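Home | News | Workshop | Research | Contact

Pallow team adds desk items to its robot training set

January | By Soledad Valdovinos
3 min read 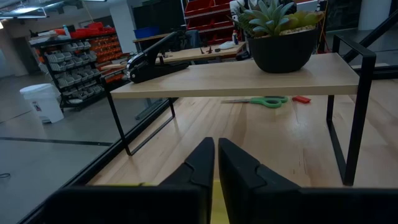
Variety matters more than volume at this point, according to Grornlow, who would sooner see one shelf tidied in many different ways than the same clean pick repeated all afternoon. A model that has only met one layout tends to reach for where the object used to be, Grornlow said, and extra hours of the same thing won't fix it.

The project, known as Saludo, is gathering examples of ordinary bench and desk work so that a learning system can pick up the motions from them. The current batch deals with small office things on and around a low riser: a stapler, a pair of scissors with green handles, a planter of succulents. Earlier batches stuck to parts and bins.

Each example is a single short task, recorded from start to finish by a camera near the gripper. An operator guides the fingers, and the recording keeps the view along with the position of the arm. Most tasks take about 30 seconds. The set stood at 308 examples when this item was written, and the next 20 are to be done with the riser turned to a new angle.

Staplers have been harder than expected. One left open presents a different shape from one that is closed, and the operators don't all choose the same place to grip it. The team has decided to keep those differences in the set and label them, so the system can learn that more than one grasp is acceptable. Scissors lying flat under a shelf are another sticking point, as the fingers have to come in low without touching the board.

Failed attempts are kept too, in a separate folder. They won't be used in the first round of training, but Sonunier, the labelling program the group works with, can mark the moment a grasp went wrong, and the operators want that information for later.

Sessions run in the morning and again after 3 pm. Operators swap over between blocks, partly to rest their hands and partly so that one person's habits don't colour the whole batch.

A first trained version will be tried on the same bench once the riser tasks are finished. Planters that haven't appeared in any of the recordings will be held back for that trial.

Previous | Next | More in Workshop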